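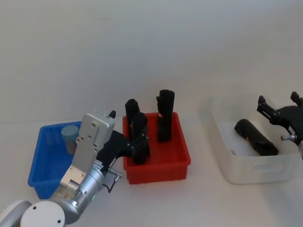
Sovance Dual-Arm Bin Sorting Cell
Service notice and revised product information: grip loss on release of drive power

Part number: Zallow G2 parallel gripper, left and right hand
Applies to: cells shipped with gripper firmware earlier than 2.16
Issued: 5 Aug 2020
Status: Open. Field retrofit available.

Summary

Sovance has confirmed a fault in which the Zallow G2 gripper can release a held part when drive power is removed by the emergency stop circuit. The gripper is specified to hold its last commanded position through a stop. On affected units the fingers relax over a period of 400 milliseconds and the part falls. No injuries have been reported. One customer has reported damage to a bin and to the finger pads.

The fault doesn't occur in normal running, during a programmed pause, or on a protective stop where drive power is maintained.

Cause

The G2 holds position with a spring-applied brake on the motor shaft. When drive power drops, the controller is meant to cut the brake coil first and the motor current second, so the brake is fully engaged before torque is lost. Firmware earlier than 2.16 cuts both at the same time. A new brake closes quickly enough to mask the error. A worn brake, or one contaminated with grease from the finger slide, does not.

The fault was traced by Virgilio Barredo of our service group on a cell returned from the Edwards site. That gripper had logged 2,448 emergency stops, well above what we would expect in a cell of this type. The high count came from a loose connector on the guard door switch. It wasn't the root cause of the grip loss, but it wore the brake to the point where the sequence error became visible.

Which parts are at risk

Tall, narrow parts picked near the top are the worst case. They have a high centre of gravity, and a small loss of grip force lets them tilt before they drop. A tilted part can catch on the bin rim or knock over its neighbours. Parts that lie flat in the bin and are gripped across their width have been less affected in our tests.

Interim measures

Until the retrofit is done, operate affected cells under these conditions.

1. Limit payload to 106 grams per gripper.
2. Keep carry height above the bin rim to the minimum needed for clearance.
3. Don't use the emergency stop as a routine end-of-shift stop. Park both arms, open both grippers over a bin, then power down from the pendant.
4. Don't place hands under a gripper holding a part, whether the cell is running or stopped.
5. If the emergency stop has been pressed with a part in the fingers, support the part with the supplied tray before resetting.

The emergency stop must never be bypassed or its use discouraged where a person is at risk. Measure 3 concerns routine shutdown only.

Checking the brake

Remove all parts from the cell and move the arm to the service pose. Close the gripper on the Rulex test gauge and press the emergency stop. Wait 16 seconds, then read the gauge. The needle should sit in the green band. If it has fallen into the yellow band, the gripper can stay in service under the interim measures. If it is in the red band, take the gripper out of service and tag it.

Test the left and right grippers separately. A pass on one says nothing about the other, as wear depends on which arm does most of the carrying.

The status light at the wrist is not an indication of brake condition. It reports supply voltage and communications only, and it will show green with a failed brake.

Retrofit kit

The kit contains:

Brake disc and spring set, one per gripper
Slide seal, revised profile
Finger pads, pair
Firmware 2.16 on USB key
Brake label, to be fitted to the housing once the work is complete

Fit the mechanical parts before loading the firmware. The controller runs a brake calibration on first start and will store incorrect values if the old disc is still in place. If the firmware has already been loaded, run the calibration again from the Maintenance menu after the disc is changed.

Check the wrist cable while the cover is off. It must hang in a free loop and must not be pulled tight at full wrist rotation. Re-torque the cover screws in a cross pattern to the value on the kit sheet.

Compatibility

The revised disc and seal fit all G2 housings, left and right hand. They don't fit the older G1, which has no brake and is not covered by this notice. Cells with G1 grippers should continue to follow the dropped-part warnings in their original manual. Bin type and colour have no effect on the fault, and existing bin positions don't need to be taught again after the retrofit.

Ordering and returns

The kit is supplied at no charge for affected cells, including those out of warranty. Quote the cell serial number and the firmware version shown on the pendant start screen. Tagged grippers should be returned with the fingers attached and the slide uncleaned, so that any contamination can be examined. Cells shipped from December onward will have the revised brake and seal fitted at the factory.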